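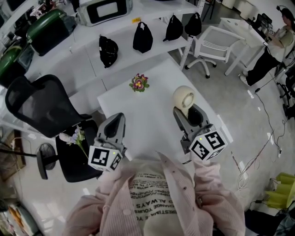
El rollo de cinta color crema, sujeto en la pinza derecha, y la mesa blanca. La macetita al fondo, flores rosa-moradas con el centro amarillo.

Taller Bosel, galería de junio

Fotos del rincón de manualidades, subidas deprisa. Perdon por el orden, ya lo arreglaré. Quedan 5 ramos por montar para Skikcombe y 300 etiquetas sin cortar, asi que poco texto.

La rama artificial del asiento de la silla negra, lila y blanca, tallo largo. Va con los ramos altos, no con las macetas.

Estanterías blancas detrás. Pedidos y dudas, a Annick Girard, por las tardes.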